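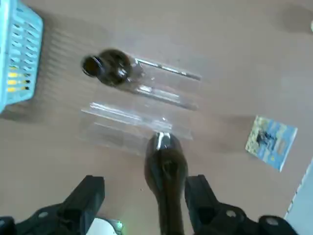 # Suredel Two-Arm Bench Station

If you run a small packing or dispensing room, you already know the job we built the Suredel for. Small glass bottles come in, they need to be stood in a rack or moved to a basket, and a person ends up doing that same short reach for most of the day. It's fiddly work, it's hard on the wrists, and it usually lands on whoever is newest. We've talked with a lot of people who do it, and what they wanted was pretty modest: to spend less of the day on the reaching and more of it on the checking, the labeling and the customers.

So the Suredel sits at an ordinary table and takes over the handling. Two arms work toward the middle from either side, each with a two-finger gripper with flat pads, and your people go on deciding what gets packed and in what order.

## What changes for your staff

At Trenden, a supply house that has had a station since July, the bottle bench used to be a full-shift post. Now it's a stop on somebody's round. They load the table, start the routine, and go back to order checks (or, we're told, to finally getting through the returns shelf). No jobs were cut there, which we were very glad to hear, and the people who used to rotate through the bench are the ones who now teach the station its new layouts. They know where a bottle likes to roll, and we don't!

It does ask something of them, too. Expect a slow first couple of weeks, and please give your crew paid time to practice during them. A station that gets dropped on a team on a Monday with no warning tends to end up under a dust cover.

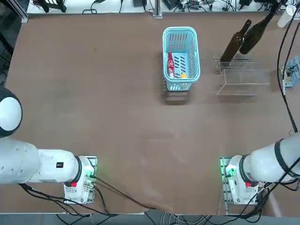 **Do we need special racks or trays to use it?**

Most customers keep the baskets and racks they have, and we set up the grip positions around those during installation.

## Details

- **Lift per arm:** up to 400 g
- **Stored routines:** 99
- **Spare finger pads:** $300 per set
- **Setup and training visit:** $494, travel included
- **Teaching method:** guide the arms by hand, then save

## Ordering

The Usach controller is sold with every station, and the Sebastian software package comes already loaded on it. Tell us the size of your table and what you handle on it, and if you can, send a few of your own bottles along with the order form so we can try them before we ship.

*Page updated January 10, 2019*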